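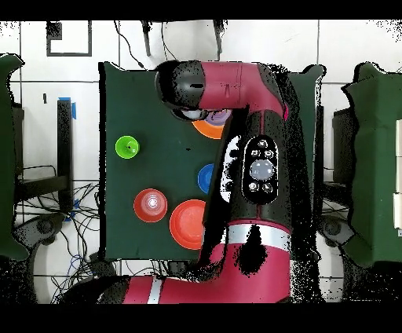

A red-and-black arm over a green tabletop.

Brurkport has a bus station waiting hall with a mosaic in it, and I think we should keep every last tile. The town wants to redo the hall this winter, and one of the plans would put flat white panels over the long wall. Please, let's not!

If you've only ever run through on your way to the Dimley bus, you may not have looked up. The mosaic runs 40 feet along the north side, above the benches. It shows the cannery at shift change, with women in headscarves, a brass band and a river far bluer than ours has ever been. It went up when the cannery was still the biggest employer in the county, and the cannery paid for it, so of course everyone in it is smiling. My grandmother worked that line for 11 years and said the only thing the artist got right was the shoes.

That's the complaint I hear most, that the wall is company advertising and it lies. Well, sure it does. But I learned more about this town from arguing under that wall than I did in school. Stand there at five in the afternoon and sooner or later some older person will point out who is missing from it – the night crew, for one, and the families who lived on the wrong side of Aubert Street. Cover it up and those conversations go with it.

Then there's the money. Trakon, the firm that drew up the plans, puts cleaning and repair at $215 a square foot, and the panels come in a good deal cheaper. I get it. The roof leaks, the heating is a joke in January, and riders should come first. I'd still spend the extra. We could do the roof and the heat now and clean the wall a section at a time over a few years. Some 30 tiles have dropped off near the ticket window, and the station has kept a lot of them in a coffee can behind the counter, which I find wonderful.

What I'd love most is a plain sign next to it, written by people who remember the cannery and don't all agree about it. Let it say who paid and who got left out, and put the grumpy opinions in too! My grandmother's line about the shoes is available free of charge.

The plans are on the table in the library lobby through the end of November, with a comment box beside them. Go look at the wall first, then go fill out a card.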